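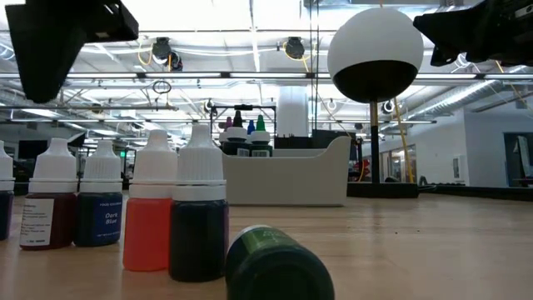
Food colouring in dropper bottles: a set of 12, four months on

Rating: 4 out of 5
Reviewed by Nives Galli

I bought the Clinadholm liquid food colouring set in September to replace a drawer of mismatched tubes and pots, most of which had dried up or lost their lids. I bake for family and for a few orders a month, mainly cupcakes, biscuits and the occasional birthday cake. I had been using gels for years and wanted something cheaper for the jobs where gel is more than you need.

What you get

The set is 12 bottles in a plain carton with a folded card of mixing suggestions. I paid for it myself, at full price, from the Grinillow shop. The colours run from yellow and orange through the reds to green, blues, brown and black. There is no white, so if you want to lighten a shade you do it with the icing.

The card is not much use. It gives ratios for purple, peach and turquoise, and the peach came out closer to salmon both times I tried it. I keep my own notes on an index card now.

The bottles

The conical dropper caps are the best thing about this style of bottle. The nozzle gives one drop at a time with a light squeeze, and the drops are a consistent size, so if a batch turns out well you can write down the number and get the same colour again. With gels I was always dipping a cocktail stick and guessing.

The ribbing on the caps helps when your fingers are greasy with butter. You do need to do them up properly. I knocked the brown over with the cap only half turned and had a stain on the worktop that took bicarbonate of soda and two goes to shift. On bare wood I doubt it would have come out at all, so if you have a wooden table, put a tray or some baking paper down.

They are tall for their width and fall over easily. A tub or caddy with sides is a better place for them than an open shelf.

Telling the colours apart

This is my main complaint with strong liquid colours generally. The orange and yellow are obvious at a glance. The dark shades are much harder. A dark blue, a maroon and a black all look nearly the same in the bottle unless you hold them up to a window, and a dark green is not a great deal better. You have to read the label every time, and the print on some labels is small. A label in the same colour as the contents, with the name in large white letters, is far easier to work with than a white one covered in small print.

In the end I put a dab of each colour on a round white sticker and stuck it on the top of the cap. It took ten minutes and I would recommend it. My neighbour Vichien Jaidee, who borrowed the set for a school cake stall, put black in his blue buttercream before I had done the stickers. He sold them as storm clouds.

In buttercream

Fine for pastels and mid shades. Two or three drops in a bowl of American buttercream gives a clean pale pink or mint. For anything deep you need a lot of liquid, and the buttercream starts to loosen. I got to 40 drops trying for a proper Christmas red and it was still a strong coral, and too soft to pipe. It did darken a bit overnight in the fridge. For red and black icing I still use Briveck gel and would not bother with a liquid.

In royal icing

Better. You are adding water to royal icing anyway, so the extra liquid does no harm, and flooding consistency takes the colour very evenly. The dark blue is excellent here. I did get some bleeding where dark blue sat next to white, which stopped when I left the first colour to dry for a full day.

In sponge

Good strong colour before baking, slightly duller after. The green holds up best. Blue goes towards teal because of the egg yolk, as it would with any brand. I could not taste anything in the sponge. In heavily coloured icing the red has a faint bitterness.

Other uses

The set has been handy for jobs that have nothing to do with baking. We have used it for dyeing eggs with vinegar, for salt dough, and for jars of coloured water when my niece wanted to see what yellow and blue did together. One drop is plenty for a jam jar. It stains fingers for a day or so and will mark clothes for good.

Compared with others

I had a few Lo Presti bottles before this. The colour was a little weaker and the caps leaked when stored on their sides, though the labels were easier to read. The Clinadholm bottles have been left lying down in a drawer for weeks without a problem, provided the cap is tight.

Good points
Even, countable drops
Strong dark blue and green
No leaks when closed properly
Lasts well, I have only finished the yellow

Bad points
Dark shades hard to tell apart
Bottles tip over
Red is weak in buttercream
Mixing card is poor
Bottles cannot be bought singly

I would buy it again for royal icing, sponge and craft use. If you mostly make deep coloured buttercream, spend the money on gel.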